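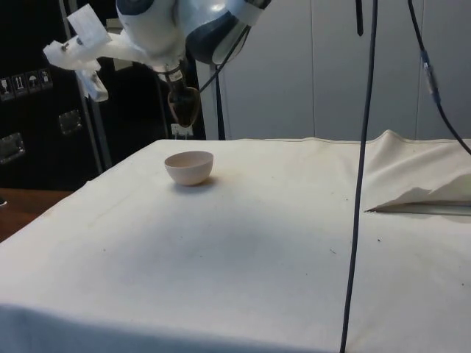 Good morning. These remarks concern people who are held or charged for crossing a border without papers, and what happens to them between the first interview and the first hearing. The Fadden Legal Center has worked on such cases from its Malta office for six years. Most things we deal with in a day can be named at a glance, like the small bowl on the off-white cloth on the opening slide. A person's nationality cannot be read that way, and yet an officer is often asked to enter it on a form within minutes. Much of what follows comes back to that entry.

Home Our work Talks and notes Publications Contact

Notes for delivery, 9 October 2024
Speaker: Tin-yau Kuo

1. The first form

Pause after the title. The form has one line for nationality and one for place of birth. Where a person has no passport, the officer writes what the interpreter reports. If the interpreter gives the name of a town, the town may later be read as proof of citizenship in the country where it now lies. We have seen clients described as nationals of a state that has never recognized them.

The center asks for a third entry, "not established," to be printed on the form. Some officers already write it in by hand. Say clearly that this is to their credit, as several will be in the room.

2. Time in custody

The Fivard project reviewed 3000 case files supplied by partner lawyers, with names removed. It set out to learn how long people waited before they spoke to a lawyer. The files were uneven. Dates were missing, pages were copied twice, and in many files the only record of legal advice was a signature. The written report goes into this at length and I will not repeat it.

In our view, no one should pass 60 hours in custody without legal advice in a language they understand. That is the center's position and should be presented as such. It is stricter than some of our partners would choose. 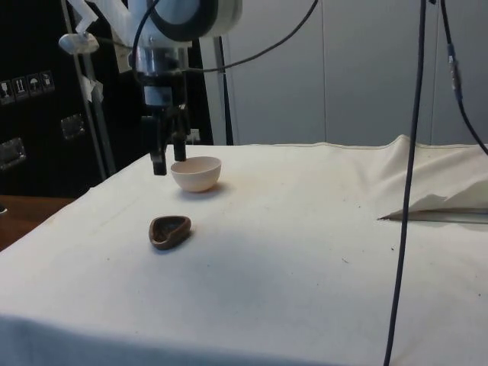

The limit should run from the moment of arrest. When it runs from the moment of registration, a delay at the desk is added to the person's time in custody and appears nowhere in the record. Families feel this most. Parents and children may be registered at different desks, and a child's file can be opened a day after the mother's.

3. Children

Speak slowly here. Children who travel with relatives are often treated as part of the adult's case and heard only through the adult. The center recommends a separate interview, a separate file, and an appointed guardian who has no role in the removal process. Age should be assessed only where there is real doubt, and the benefit of that doubt should go to the child.

A question will likely come about cousins and older siblings acting as guardians. The answer is that this can work — provided the person is willing and is not facing charges in the same case.

4. Interpreters

The Zinchenko panel supplies interpreters for the less common languages. Remote work has helped, though a poor telephone line is still the most frequent complaint we receive. Interpreters should be allowed to say that they do not share a dialect with the client. At present some fear they will lose the assignment if they do.

5. Requests to the room

We ask for two things before the January session: the added entry on the form, and a custody record that begins at arrest. Draft wording for both is in the printed packet. Written comments are welcome from any agency and will be shared with the drafting group unless the sender asks otherwise.

Take questions. If time is short, move the question on appeals to the afternoon panel.

Related items
Guardians for children in border custody: a short guide
Fivard project: method and limits
Working with the Zinchenko interpreter panel
Proof of birth and late registration

Contact the Fadden Legal Center | Copyright Fadden Legal Center | Back to top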